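Keeping Your Household Papers in Order (So Your Lawyer Doesn't Have to Do It for You)
By Revathi Varghese
13 Sep 2024

My aunt left me in charge of her estate, and with it a hall closet, two dresser drawers and a cookie tin, all full of paper. I love her dearly and I still think about that tin. The lawyer in Urkbridge who helped me was a patient man, but he billed by the quarter hour, and a good chunk of the first bill was him looking for a car title that was folded up inside a blender manual.

So I went home and did my own papers. I'm not a lawyer and the rules are different from state to state, so ask one near you before you rely on anything that matters. These are just the housekeeping parts, which I now feel strongly about!

Start with one box

Don't buy the fancy system yet. I did (a Kjærgaard file cabinet, very handsome, too deep for my closet) and it went back to the store. Get a plain lidded file box and put every legal-looking thing in it without sorting. Will, deed, lease, marriage certificate, car title, insurance policies, loan papers, that letter from the county you didn't understand. It took me around 25 minutes to go through the kitchen alone, mostly because I kept stopping to read old birthday cards.

Clear a table before you sort

You want a big flat surface and you want it wiped down. Paper picks up jam like you wouldn't believe. I sort on the dining table with the leaf in, and I do it after supper when I know the whole evening is mine. Make your piles by who would ask for the paper: the bank, the tax preparer, the court, the insurance company. I tried sorting by date first and ended up with a mortgage statement sitting on top of a dog license.

Leave the staples in your will alone, by the way. My lawyer was firm on this one. Pulling a will apart to copy it can make people wonder whether a page got swapped, and then somebody may have to explain it. Copy it with the corner folded back or have the law office make you one.

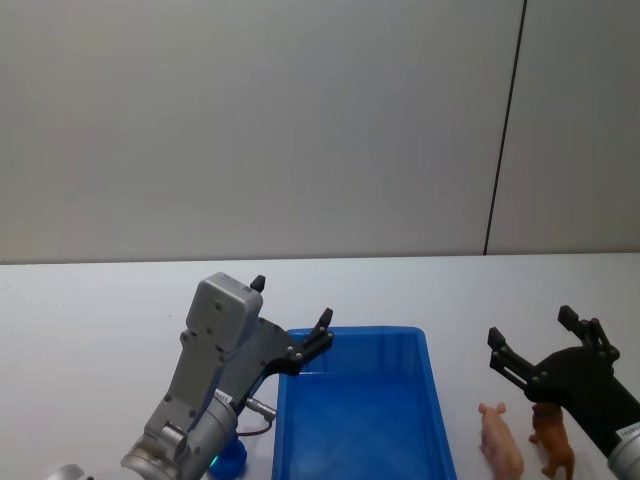 Label like a stranger will read it

My aunt had a folder marked "the thing with Ray." I never did find out. Write what the paper is and what it's for, in plain words, with a dark pen. "Deed to house." "Life insurance, from work." I used a Steltora label maker for the first batch and then the tape ran out, so half my folders are typed and half are in my handwriting and it hasn't hurt anything.

Put a contents sheet in the front

One page, that's all. List what's in the box, and also what isn't in the box and where it lives instead. If the original will is at the law office, write down the office name and phone number. Mine says which bank has the safe deposit box and which drawer has the key. I'd been keeping the only copy of my will in that deposit box, and the lawyer suggested I check how my family would get into it after I was gone. Ask your bank that, it's a short phone call.

Don't write passwords on this sheet. They go in a sealed envelope somewhere else.

Scan, but keep the paper

I use Nanix on my phone for scanning and it's fine, a little slow. My whole box came to 121 pages. Scans are handy when the insurance company wants something by the afternoon, but for wills, titles and anything with a raised seal, hang on to the original. Back the scans up in a second place too. Mine are on a thumb drive at my sister's.

Toss with some care

Old utility bills and expired warranties can go. For tax papers I hold on to 7 years' worth, which is longer than my preparer says I need, but I sleep better. Anything with an account number gets shredded. If you're in the middle of a lawsuit, a divorce or an estate, don't throw out a single sheet until you've talked to your lawyer, even if it looks like junk!

Tell somebody

Pick a person and show them the box. Open the lid, walk them through the contents sheet, let them see where it goes back on the shelf. My sister rolled her eyes the whole time and then called me two days later to ask what kind of box it was.

I redo mine every January when the tax forms start coming in the mail. It takes about one pot of coffee.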